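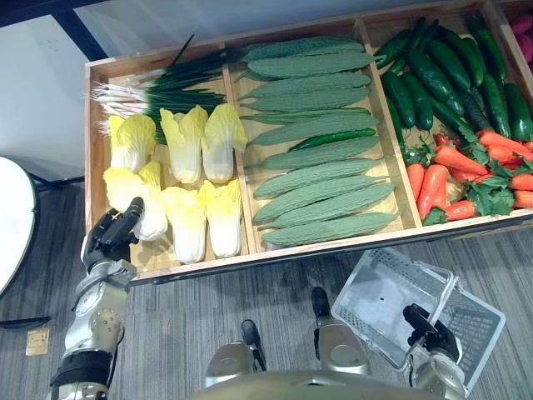

Capítulo 6
Automatización de la preparación de pedidos de producto fresco

6.1 Planteamiento

La preparación de pedidos es la operación que consiste en retirar artículos de su lugar de exposición o almacenamiento y agruparlos según una lista. En el comercio de alimentación se ha realizado a mano durante décadas, y su coste procede sobre todo de los desplazamientos, la búsqueda y la manipulación. Los capítulos anteriores trataron los dos primeros componentes. El presente capítulo se ocupa del tercero, aplicado a frutas y verduras, y de las consecuencias que su automatización tiene sobre los puestos de trabajo de una sección de tienda.

Al terminar el capítulo, el lector deberá poder descomponer un pedido de producto fresco en tareas elementales, asignar cada tarea a una persona o a una máquina con un criterio explícito y redactar la descripción del puesto resultante.

6.2 Particularidades del producto fresco

Un envase industrial tiene dimensiones constantes y una superficie identificable por código. Una verdura carece de ambas cosas. Dos pepinos del mismo cajón difieren en longitud y curvatura; las judías verdes se enredan entre sí y no admiten una presa individual sencilla; un manojo de zanahorias puede tomarse por las hojas o por la raíz, y la elección modifica el reparto del peso durante el traslado. La col china presenta un extremo blando y otro firme, de modo que la orientación en el cajón condiciona el punto de agarre.

A ello se suma la disposición. En los cajones anchos y poco profundos las piezas quedan casi a la misma altura y el brazo accede desde arriba. En los expositores escalonados, los compartimentos del fondo obligan a extender el brazo por encima de los primeros, con riesgo de contacto con el género intermedio. Conviene distinguir tres situaciones de agarre:

a) Piezas alineadas, con separación visible entre ellas.
b) Piezas amontonadas, de la misma clase, con solapamiento.
c) Piezas de clases distintas en un mismo compartimento.

La tercera es la más costosa en términos de percepción. Un pimiento verde alargado entre melones amargos, o unas ramas de perejil entre zanahorias, exige clasificar antes de agarrar. Una persona con experiencia resuelve ambas operaciones en un solo gesto y rara vez es consciente de haberlas separado. Esta observación es relevante para el análisis de puestos: lo que en la hoja de tareas figura como una línea suele contener varias.

6.3 El caso Cleltside

La cadena Bennani introdujo la preparación asistida en su tienda de Cleltside, con un surtido de 424 referencias, de las cuales solo una parte correspondía a producto fresco. El estudio previo, dirigido por Hicham Kettani, registró 1.212 pedidos preparados íntegramente a mano. De ellos, 741 incluían al menos una verdura a granel. El resto se excluyó del análisis de manipulación.

El registro mostró que la plantilla no recogía en el orden de la lista. Tomaba primero las piezas pesadas y dejaba para el final los tomates y las hojas, aunque el procedimiento escrito no lo indicaba. Kettani incorporó esta secuencia al sistema como restricción de orden. Sin ella, el peso de las raíces recaía sobre el producto delicado y aumentaban las devoluciones - un defecto que los ensayos con piezas artificiales no habían revelado, puesto que estas no se magullan.

La segunda modificación afectó a la cesta. El preparador humano la cuelga del antebrazo o la apoya en el suelo sin detener la tarea. En un sistema de dos brazos hay que decidir de antemano cuál sostiene, cuál deposita y en qué momento intervienen ambos.
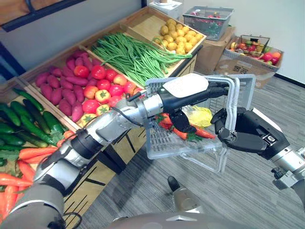
¿Qué tareas conserva la persona cuando la máquina se encarga de recoger y depositar el género?

Conserva la valoración de la calidad, la sustitución de artículos agotados, la reposición de los compartimentos y la atención a las incidencias. En Cleltside se le asignó además la revisión final de la cesta antes de la entrega.

6.4 Efectos sobre el puesto de trabajo

La asignación anterior parece una simple reducción de tareas, pero altera la composición de la jornada. Se examinan a continuación los efectos documentados por Essam Badawi, responsable de organización del trabajo en Bennani.

Carga física. Disminuyeron las flexiones repetidas sobre los cajones. Aumentaron, en cambio, los movimientos de reposición, ya que el sistema requería compartimentos ordenados y con un nivel mínimo de llenado. El beneficio ergonómico neto dependió del turno.

Ritmo. El preparador manual fijaba su propia cadencia. El supervisor responde a avisos que no controla, y los periodos de espera no equivalen a descanso, pues exigen mantener la atención. Badawi recomendó agrupar los avisos no urgentes.

Cualificación. El conocimiento del género siguió siendo necesario y se le añadió la interpretación de estados y códigos de incidencia. La primera descripción del puesto, redactada en agosto, omitía esta segunda parte; la clasificación salarial se revisó al incorporarla.

Responsabilidad. En el procedimiento manual, un error en el pedido se atribuía a quien lo preparaba. En el asistido, la firma de la revisión final recaía en una persona que no había recogido ninguna pieza. La tienda de Prundell, que adoptó el sistema después, separó en el registro el error de recogida y el error de revisión.

6.5 Términos empleados

Agarre: contacto estable entre la mano o pinza y la pieza, suficiente para su traslado.

Depósito: liberación de la pieza en el recipiente, con control de altura y posición.

Incidencia: interrupción que la máquina no resuelve y que se comunica al supervisor.

Tarea residual: la que permanece en el puesto por no haberse automatizado, con independencia de su dificultad. El término se utiliza en sentido técnico y no implica menor valor.

6.6 Actividad preparatoria

Antes de pasar al capítulo 7, elija una sección de una tienda conocida y observe la preparación de un pedido completo. Anote cada gesto en una línea y agrupe después las líneas según las tres situaciones de agarre del apartado 6.2. Señale los gestos que no aparecerían en un procedimiento escrito. Los datos de la tienda de Zerkville, con casi 1.038 líneas de observación, se utilizarán en el capítulo siguiente para calcular tiempos de ciclo.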